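Quick fridge pickles, no canning

Makes one big jar. Done in the fridge overnight, keeps over 6 days if you dont eat them all first.

You need: 400 g cucumbers, 1 cup white vinegar, 1 cup water, 1 tbsp salt, 2 tsp sugar, garlic, dill. Jar with a lid. Mine holds 900 ml.

Wash cukes. Trim both ends, blossom end especially, can make them go soft. Slice into coins or spears, whatever fits.

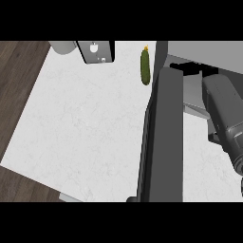 Cucumber with the blossom bit still on the tip.

Heat vinegar, water, salt, sugar until salt disolves. 90 seconds of stirring, usually. No need to boil. Let it cool a bit.

Garlic and dill in first, then cukes, pack tight. Pour brine over. Everything under the liquid. Lid on, fridge.

Mahlet Ambaye's version: swap dill for chili flakes and a slice of ginger. Good on sandwiches.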